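Grip: Why Some Surfaces Hold and Others Slide

Pick up a pencil. Now pick up a wet bar of soap. Your hand does the same job both times, but the soap is much harder to hold. The difference comes from a force called friction.

What is friction?

Friction is a force that acts where two surfaces touch. It pushes against sliding. When you push a book across a table, friction between the book and the table slows it down. When you stop pushing, friction brings the book to a halt.

Two things set how much friction there is. The first is what the surfaces are made of. Rubber on dry concrete gives a lot of friction. Ice on steel gives very little. The second is how hard the surfaces are pressed together. A heavy box is harder to slide than a light box made of the same cardboard.

Why add bumps?

Many objects that must be held tightly have a pattern on the surface. The pattern may be dots, ridges or crossed lines. Look at the handle of a screwdriver, the lid of a bottle or the bottom of a sneaker.

A pattern of small raised parts is called a texture. When soft material, such as skin, presses on a texture, the skin sinks a little way into the low places between the bumps. To slide, the skin has to ride up and over each bump. That takes extra force. Low places also give water somewhere to go, so it does not form a slippery layer.

When crossed lines are pressed or cut into metal, the pattern is called knurling. You say it "NUR-ling." The k is silent.

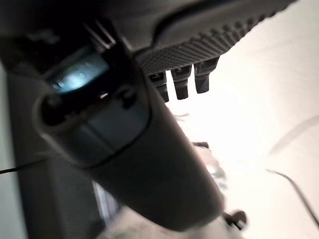 Small raised dots in diagonal rows on a dark gray grip surface. The rounded housing next to it is smooth.

Smooth parts have a use too

A smooth surface is easier to wipe clean, and dust has fewer places to collect. For this reason, many tools are textured in one area and smooth in another. A bicycle handlebar is a good example - the grips at the ends have a pattern, and the metal tube in the middle often does not.

Try it: the ramp test

You will need:
A flat board or a stiff book
A ruler
3 small blocks of the same size
Plastic wrap, sandpaper and tape

1. Leave the first block plain. Wrap the second in plastic wrap. Tape sandpaper to the third, rough side out.
2. Put the plain block at one end of the board.
3. Slowly raise that end. Stop when the block starts to slide.
4. Measure the height of the raised end with the ruler and write it down.
5. Repeat with the other two blocks, starting at the same place on the board.

The higher the board goes before a block slides, the more friction there is between that block and the board. Test each block 3 times. Results are often slightly different from one test to the next, and a single test can mislead you.

Words to know

Force: a push or a pull.
Friction: a force that acts against sliding.
Texture: how rough, bumpy or smooth a surface is.
Knurling: a pattern pressed or cut into a surface, usually metal, to make it easier to grip.

Page updated March 22, 2022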